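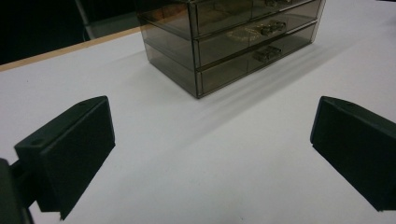
Issue 174, page 9

Sorting a Seed Collection So You Can Find Things in Spring
by Sheldon Landry

January is my favorite month for seeds, and I know how that sounds! The ground at my place in Ginton is frozen solid, the catalogs are piled up by the chair, and I finally have time to go through every packet I own. A few evenings of sorting now will save you a lot of digging around when the soil warms up.

Start by dumping everything out on a table. Yes, everything, including the envelope from your neighbor and the beans in your coat pocket. Throw out the empties and put anything without a name in its own pile.

Next, test the old stuff. Lay ten seeds on a damp paper towel, fold it, slip it into a plastic bag and leave it somewhere warm. Lettuce may show roots in a few days, while peppers and parsley take their sweet time (give parsley three weeks before you give up on it). If fewer than half sprout, sow thickly or buy fresh. Onions and parsnips I just replace every year.

Now sort by when you sow, not by plant family. I did it the other way for years and was forever hunting through the cabbages in September. My groups are:

Indoors, late winter
Outside, before last frost
Outside, after last frost
Midsummer, for fall eating

Small drawers are wonderful for this, the see-through kind especially, but a shoebox with cardboard dividers does the job too. Stand the packets upright with the names facing you. If you sow lettuce every couple of weeks like I do, put a blank card behind it and jot down each sowing date.

Keep the whole collection cool, dark and dry. A closet on an outside wall is great. The shelf over the stove is terrible, and I lost a whole batch of Lemieux leeks that way.

Last job: write your shopping list while the packets are still in front of you. Mine came to 17 things this winter, and two of them are squash I have no room for. I'm growing them anyway!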